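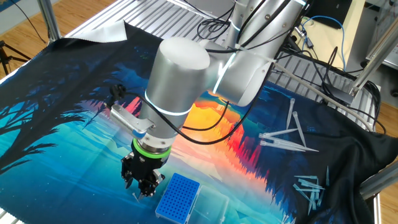
Brynhildur Thoroddsen would like the town to stop calling it a parking problem. In her view the trouble on Mill Street is deliveries, and the new curb rules that took effect in July only deal with half of it.

The rules set aside three loading zones between the post office and the river bridge. From 6 a.m. to 11 a.m. the zones are for delivery vehicles only. After that they go back to regular metered parking. Drivers who leave a car in a zone during the morning hours get a warning the first time and a ticket after that.

The town council passed the plan this spring after shop owners complained that trucks were double-parking and blocking the bus lane. Buses on the Mill Street line were often running late by the time they reached the bridge, and two shops said they had lost orders when drivers gave up and left.

Thoroddsen said the morning hours suit the grocery stores and the bakery but leave out businesses that get most of their packages in the afternoon. She asked the council to keep at least one zone open to trucks all day, preferably the one closest to the post office.

Hayat, a fabric and home goods store on the east side of the street, is one of the businesses that gets its shipments late. The manager said its supplier's truck usually comes after lunch and still has to stop in the traffic lane. The store has asked for an earlier slot but has not been given one.

Isar, the cafe across the street, has had better luck. Its milk and bread now arrive before opening, and staff no longer have to carry crates from around the corner. The cafe did lose the parking spaces in front of its windows for the busiest part of breakfast, and the owner said a few regulars have mentioned it.

Woltex, the courier company that handles much of the small package traffic downtown, said its drivers are using the zones nearest the bridge but often find private cars in the one by the post office. The signs there are mounted behind a tree and are hard to read from the road. The town's public works office said the tree will be trimmed and a second sign added on the opposite end of the zone.

No change to the meter rates is planned. Residents with street permits may not use the zones in the morning, but they can park there overnight as long as the car is gone by 6 a.m.

The council will look at bus times and ticket numbers after the rules have been in place for some three months. Comments can be sent to the town clerk by mail or dropped off at the front desk of the town hall. Requests for an all-day zone will be taken up at the same meeting.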